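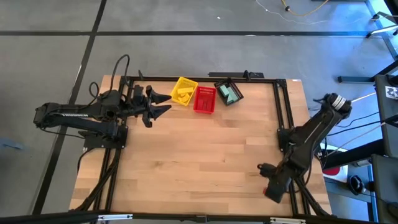
April, gone eleven at night, kettle on again

Right, so the allotment. I've had the letter! Three years on the Brorkton list and I'd more or less given up, and then this morning there it was under a pizza menu, plot 951, the lower field, mine if I pay by the end of the month. I rang Oksana before I'd even got my shoes off and she shrieked so loudly that her dog started up.

Went down after lunch to have a look. It's a state. Brambles all along the back, couch grass everywhere else, and a bath (an actual cast iron bath, with feet) sunk in up to its rim and full of something green. I stood there in the wrong boots feeling completely delighted. There's an old plum tree in the corner that's just coming into blossom, and the soil where I poked at it was black and crumbly, much nicer than the clay we've got at home. Rhubarb too, a great big clump of it under the bindweed, already thick as my thumb.

Met the man on the next plot, Petro Vasylenko, who has leeks like fence posts and opinions about all of it. Don't dig the couch grass, he says, cover it and wait a year. Then his friend Taras came over from the other side of the path and said covering it is lazy and I should dig every bit out by hand, and the two of them went at it for a good quarter of an hour while I ate my sandwich on the edge of the bath. I think I'll cover half and dig half and see who sulks. Petro gave me a bag of shallots to be going on with, which was kind, and told me the water gets turned on after Easter and the tap by the gate leaks down your sleeve.

Money. The rent's fine, it's everything else. Yaroslav reckons a decent second-hand shed is £200 before you've paid anyone to move it, and that's if the floor's sound. I said I could live without a shed. He said where will you sit when it rains, and I had no answer to that. There's one going in Ollinwood that Svitlana saw on a card in the post office window, so I might ring tomorrow. Must ask about the door, the last one I looked at opened inwards and you could hardly get a spade past it.

Also looked at seeds this evening when I should have been doing the ironing. Four sorts of bean in the basket before I stopped myself! I've cut it down to two, the borlotti and a purple climbing one, plus beetroot, chard, and the little round courgettes that Mum used to stuff. No potatoes this year, or maybe just one row of earlies. Well, two. They're supposed to be good for breaking up the ground (Taras says that's rubbish, it's the digging that does it).

Mum would have loved it down there. She never had more than the yard at Brarndale and those tomato pots along the wall, and she still managed to give half of them away. I've got her hand fork in the kitchen drawer, the one with the red tape round the handle, and I'm taking that tomorrow even though one prong is bent and it's no use for brambles.

Hands already sore and I've only pulled up three dandelions. Knee not too bad. Had beans on toast for tea because I couldn't be bothered, then toast again at ten.

To do: pay the rent, find loppers, proper gloves, ask Oksana if she still wants rid of that old carpet, ring about the shed. And return the library books, they're due and one's Svitlana's.

Kettle's boiled. Bed after this one.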